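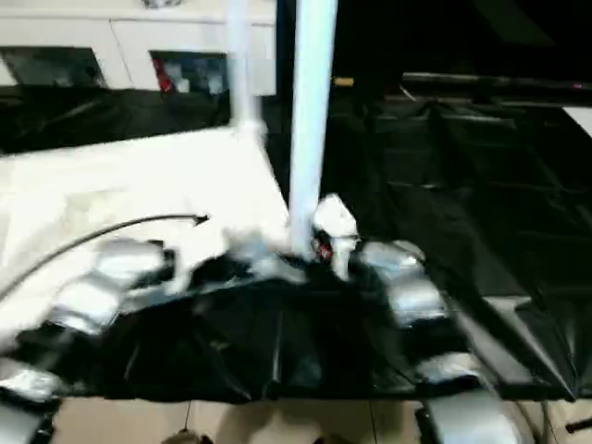
*White cloth and black plastic. Both have many folds, but light treats them very differently.*

# Why are some things black and some things white?

By Roxana Gavrilă, for readers from eight years old

When I was a child, I believed that color was inside things, like jam is inside a doughnut. I thought a red apple was red also at night, when I was sleeping and the kitchen was dark. Maybe you think so too. But color needs three helpers: a light, a thing, and an eye. If you take one of them away, there is no color to see.

## Light is a mixture

Sunlight looks white or a little yellow. In truth it is a mixture of many colors. You can see them when the light goes through drops of rain and makes a rainbow: red, orange, yellow, green, blue and violet.

Light travels as waves, and the waves can be long or short. Red light has the longest waves that we can see. Violet has the shortest, near 400 nanometers. A nanometer is so small that one million of them fit in one millimeter. Look at a ruler, find one millimeter, and try to imagine it. I have tried many times and I still cannot do it well.

## What happens when light meets a thing

When light arrives at a thing, a part of it bounces back. We say it is **reflected**. Another part goes into the thing and stays there. We say it is **absorbed**. With glass or clear water, a part of the light also goes straight through.

A green leaf absorbs much of the red and blue light and reflects more of the green. The green part comes to your eye, and you say, "The leaf is green."

A white thing reflects almost all the colors together. Your eye receives the whole mixture, so you see white. Snow does this, and so do milk, salt and a clean page of paper.

A black thing absorbs almost all the colors. Very little light comes back to your eye. So we can say that black is how your eye sees a place from where very little light is coming.

## But why can black things shine?

This question was sent to me by a boy called Oduor Makokha, and I think it is a very good one. If black absorbs the light, how can a black shoe have bright spots on it?

The answer is in the surface. Imagine you throw a ball on a smooth floor. It jumps away in one direction, and you know where to catch it. Now throw the ball on a pile of stones. It can jump anywhere.

Light is similar. On a smooth surface, such as polished leather or shiny plastic, a small part of the light bounces off the top before it can go inside. It all goes away in one direction. If your eye is standing in that direction, you see a bright spot. Move your head, and the spot moves too.

On a rough surface, such as wool or chalk, the light bounces to every side. There is no bright spot, and we call such a surface **matte**.

Folds make it more interesting. Each side of a fold looks in its own direction, so one side can send light to you and the side next to it sends light to the wall. For this reason a crumpled thing has so many light and dark lines, even when it has only one color.

## Shadows on white

White things have their own small secret. Put a white towel on a chair and look at it for a full minute. Is it white everywhere? Inside the folds you will find gray, and sometimes a little blue or yellow. Less light comes into the folds, so less light can come out.

But your brain says, "It is a white towel," and does not bother you with the gray. Painters must learn to look again. My art teacher, Despina Moldovan, did not permit us to use white paint for snow before we had found four other colors in it. We complained a lot! Now I am grateful to her.

## Where does the absorbed light go?

It does not disappear. Light carries energy, and when a thing absorbs the light, the energy becomes heat. This is why dark things become warmer in the sun.

Last May I made a small test in Sandu, where my parents live. The air was 70 degrees Fahrenheit. I put two metal plates on the garden wall in the sun, one painted white and one painted black. After one hour the black plate had 131 degrees. It was too hot for my hand. The white plate was only a little warm, and I forgot to write down its number, so please do not forget yours.

In many hot places people paint their houses white, and the rooms stay cooler. In cold places a dark surface can be useful, because it collects warmth from a weak winter sun.

## Try it at home

You need:

- two equal glasses
- one sheet of white paper and one sheet of black paper
- tape
- cold water
- a thermometer that is made for water

1. Pour the same amount of water in both glasses.
2. Put white paper around one glass and black paper around the other. Close it with tape.
3. Measure the water in both glasses and write the numbers.
4. Leave the glasses in a sunny window for two hours.
5. Measure again.

Which water is warmer? If the day is cloudy, the difference can be very small. Try again on a sunny day. You can also test red, green and blue paper. Before you start, write your guess on the back of the page.

**Take care:** never look directly at the sun, and ask an adult for help if the thermometer is made of glass.

## Words to remember

**Reflect:** to send light back.

**Absorb:** to take light in and keep it.

**Matte:** not shiny.

**Nanometer:** a very small length, used for measuring light waves.

## One question for you

At night, in a room with only a red lamp, what color will a white shirt have? And a green one? Think about which light is in the room and which light each shirt can reflect. Adhiambo Kombo drew the answer for this page, and you will find her drawing in the next chapter, where we talk about colored lamps.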